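**Is the Premska season pass worth it if I only play solo?**

Posted by Tekdale, May 8, 2024

So I finally picked up Premska in the spring sale and I'm hooked — I've already put way too many evenings into it. The pass costs 1,983 gems and I have 400 left after buying the starter pack. Before I spend real money, a couple of things I'd love help with:

- Do the two bonus maps work offline against bots, or are they multiplayer only? The store page is super vague.
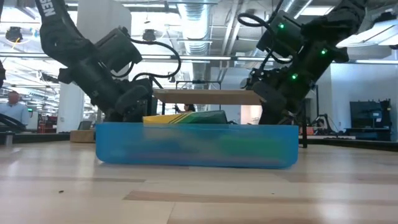

- Does pass progress carry over when the season ends, or do I lose whatever tiers I haven't finished?

I play on console, mostly late at night, and my connection drops constantly, so online-only stuff is pretty much useless to me.
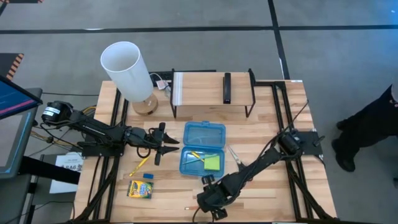 **Atitetti**

Both maps work with bots! You have to load them once while you're online so the game can check your pass, and after that they show up in the offline list. I played the harbor one on a train last week and it was great (the bots get stuck on the cranes a lot, but whatever).

Tiers don't carry over, though. I stopped at 25 back in December and everything past that was gone when the new season started. The maps stay yours.

**Kariuki**

dont buy it, wait for the bundle. last season it was 2,438 gems with the pass and both map packs in it

**Tekdale**

Thanks, both of you! I'll hold off for the bundle and stick to the regular maps till then. Kariuki, do you remember if the bundle showed up early in the season or near the end?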